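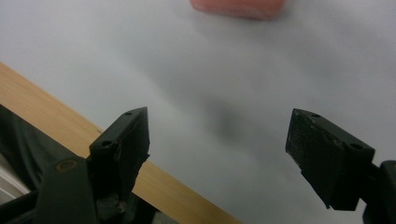
Tips for living with the Clavell hand-held gripper kit

I've had the Clavell kit since January and I get asked about it a lot, so I'm putting my notes in one place. I paid for mine, 861 dollars with the spare fingers from Stosavetti.

Clear the table first. I used to leave my coffee and tape measure out, and then every demo I recorded had them in it. Now I set out one block and that's it.

Go slow on the approach. Open the fingers wide, get them level on both sides of the thing you want, then close. I do 16 grabs in a row and take a break (my wrist gets cranky after that, yours may be tougher!).

Watch your lighting. A pale matte top is great until your own shadow lands right where you're working. I moved my lamp back 2 feet and my recordings got a lot cleaner.

Check the finger screws every week. A quarter turn is plenty - I cranked mine once and had to order a new mount. The booklet says to do it monthly, but mine loosen up way before that.

Wipe the grip faces with a barely damp rag, no cleaner.

Is it worth the money? For me, yes, though the Okthorpe is lighter and I'd look at that one if you have small hands. Rodrigues also rents a kit for six days at a time, and I'd try that before buying anything.

Updated 12th April with the screw tip.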